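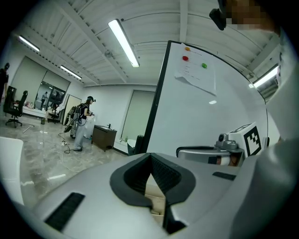 Derik
Member, perception software

Tag pose drops out when the gripper tilts up

I'm tracking a hand-held gripper from the marker on the white block, next to the small camera module. With the gripper level the pose is steady. Once it tilts far enough that the ceiling tubes come into view, I lose the tag for up to 86 frames at a time. Auto exposure is on. The detector is the stock one in Plurex. Is this a filter problem or a detection problem?

Boateng
Moderator

Detection. The tubes pull the exposure down and the black and white cells end up too close together for the threshold. Lock exposure and gain before you start recording, then set the adaptive window to 5. Log the raw detections separately from the filtered pose so you can see which one fails. In my logs the dropouts went from 148 to about 20 per run. If you still get gaps, let the IMU carry the pose across them and reset the covariance when the tag comes back.

Floradden
New member

same here, I just turned off some of the lights. Didn't try the window setting. Might also be your calibration, redo that first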